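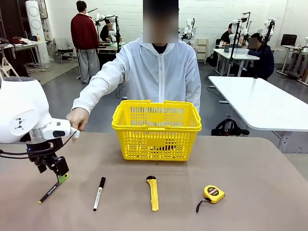
What's the best thing to keep small hand tools in if you're always moving from table to table?

A plastic shopping basket with two handles. It's light, you can grab it with one hand, sawdust and eraser crumbs fall out through the slots, and it's wide enough at the top that you can see what you've got without digging.

Shop Basket Gallery

Hi and welcome to the basket page! I've been meaning to put this up since February, when Noeline Faulkner asked me what I carry around all day and I gave her such a long answer that she told me to go write it down somewhere. So this is me writing it down somewhere. It's the basket and the three things I reach for most, with a few lines for each. Click around, steal whatever's useful.

The basket
Bright yellow, plastic, slotted sides, handles that fold up along the rim. I tried a canvas tote before this (an Ultetti, lovely thing, very nice stitching) and everything sank to the bottom and turned into one big lump. I tried a proper toolbox too, and I got so tired of the latches. With a basket you just drop stuff in and go. The yellow is a bonus. I can spot it from clear across the room, even when the side tables are covered in everybody's junk -- and they usually are.

The marker
Black, with a cap and a white label on the barrel. I like a fine tip for marking cut lines on cardboard and foam, and I like having a second one handy, because a marker that was fine at nine in the morning can be bone dry by lunch if somebody leaves the cap off. My other rule is to test it on scrap first. I skipped that once on a nice clean sheet of Sidenari board and got a big blot right where the label was supposed to go.

The utility knife
Yellow body, black slider. Slides out, slides back, and please do slide it back before it goes in the basket! The slots are great for dust and terrible for stray blades. Mine mostly opens boxes and trims packing foam. For thick stuff I take three light passes instead of one hard one, and the edge comes out so much cleaner.

The tape measure
Also yellow, with a round black face that says 2m and a thin black wrist strap. I love the strap more than I should. You can hang the tape off your wrist while you're holding a panel with your other hand, and it doesn't roll under the bench. Two meters covers nearly all of what I do. The long shelf on the Gebretsadik unit is 1650 mm, no problem at all. The door panel is 2100, so for that one I have to measure, make a pencil mark, and add the last bit on, grumbling the whole time. Yes, I could buy a longer tape. It would be heavier and it wouldn't have the strap.

Packing it
I lay everything out in a row in front of the basket before I load up, and I do the same thing when I come back. If there's a gap in the row I know what I left behind (the marker, pretty much always). Knife goes in flat along one side, tape in a corner with the strap tucked under, markers wherever they fit.

Coming next: the Floto clip-on trays, which I'm still trying to get to sit straight on the rim. If you've got a basket setup of your own, send it over and I'll add it to the page.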